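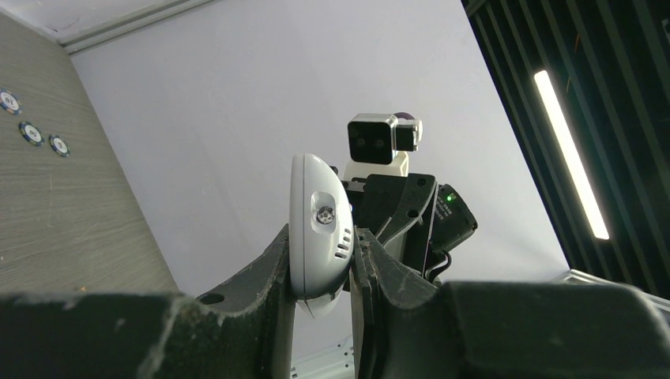

Kodden Handling started with a dropped part. Fidelina Marulanda and Jairo Espinoza were setting up a two-arm cell for a packaging customer when one gripper let go in the middle of a handover. The fault log was clean. It took them 17 days to trace the cause to a worn finger pad that still passed its force check. We have looked at pads first ever since. Scuffed edges and scratches across a fingertip, like the ones on the fingers holding the white plastic piece, are written up before a cell goes back on shift.

Today we are a team of 14 in Britbridge. We find out why robot cells drop, pinch or collide, and we stay until the cell runs safely again. Most of our calls involve two arms sharing one work surface.

Our own worst day came in May. During a test at the Navberg site, one arm released before the other had closed, and Mitsuko Tsuji reached in to catch the part. She hurt two fingers. The stop button worked, but our procedure had allowed the guard to be open at that speed. We wrote to every customer using the same procedure and withdrew it that afternoon. 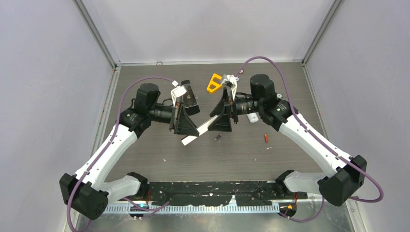
Two-arm handover of a narrow white strip.

Handover tests now run 200 cycles with the guard closed — a single early release sends the count back to zero. Sheyla Quispe signs off each one, and she has no sales targets.

If a cell has hurt someone or nearly did, call before you restart it. The phone is answered on Sunday too.

Related
Report a Fault
Gripper Pad Inspection Sheet
What We Changed After Navberg
Meet the Team: Nelly Huanca
Work With Us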